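Search tickets, orders and people
Search
Advanced

Ticket 356: second bimanual station, what to buy and what to skip
Opened by Han-gyeol Han, September

Okay, the short version for whoever approves this: I think we can have the second station for a good deal less than the quote, and I'm pretty excited about how little of the kit has to be new! The long version follows, because purchasing asked me to log each problem with what we tried.

Problem 1. Left gripper drops its connection.
This is what started the ticket. The left unit would cut out in the middle of a session, come back after a few seconds, and leave a hole in the recording. Vashisht support wanted to sell us a replacement pair straight off. I swapped the cables left for right first, and the fault moved to the right-hand unit. So it's the cable! I ordered two spares from Westow, fitted one, and ran 100 grasps without a dropout. Please budget for cables as a consumable from now on. I'd like four per station per year, two in use and two in the drawer.

Problem 2. Cable length.
The stock cables are fine if the operator stands still, and operators do not stand still. When somebody leans across to the far side they run out of slack and you can feel the tug at the wrist. The longer version from Westow costs hardly anything extra, and I tried one for an afternoon (lovely, no tug at all). For the second station, order the long ones from the start. Kamau in the quote is listed as supplying the short ones, so that line needs changing before anybody signs it.

Problem 3. Tracking jumps.
Some sessions had the gripper position hopping sideways. I re-seated both marker plates, checked the screws, reran calibration, and got the same hops. Then I noticed they only came when the operator rolled a wrist a long way outward. We now ask people to keep the plates tilted up and out and the hops are down to 7 in the last batch, from 37 in the one before it. I don't see a case for the extra tracking camera yet. Take it off the list and we'll look again once both stations are running.

Problem 4. Soft items.
This one I've really enjoyed. Rigid objects are easy and we have plenty of those recordings. The soft stuff is where the grippers earn their price, and it's also where I had doubts about the finger pads. With one hand the item folds over and slides out. With two, coming in from both ends, operators pick it up after a bit of practice and they get good at it fast.

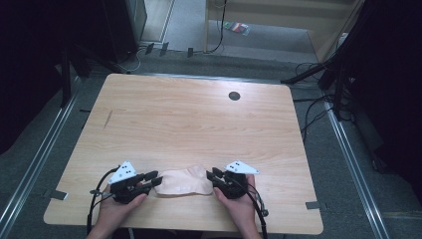 So my recommendation is to stay with the standard fingers and skip the soft-object finger set in the Jamivero quote. It's the second most expensive line on there! If purchasing wants to keep it as an option, ask them to hold the price until the end of the quarter and send us one loan set. I'll test it against the standard fingers on the same items and post the numbers in this ticket.

Problem 5. Table.
The quote has an adjustable-height workbench. It's a beautiful bench and I'd happily have it at home, but a plain table the same size as our current one does the job, and matching the two stations saves me redoing the height settings. Gray tape for the position marks, please, two rolls. We have the floor space measured already.

Revised list for station two:
One gripper pair, same model as station one
Four long cables
One set of marker plates plus a spare set
One plain table
Two rolls of gray tape

Removed: tracking camera, soft-object fingers, adjustable bench, short cables.

Still open: whether the maintenance plan covers cables. Vashisht said yes on the phone and their PDF says no. I've asked for it in writing. If it's a no, I'd still take the plan for the grippers themselves, as the repair price on a single finger motor is painful.

Update, 4:10 pm: Jamivero will do the loan set, return shipping on us. I said yes. Can someone raise a small order for the shipping so it doesn't sit in the mailroom like the last one?

Status: waiting on purchasing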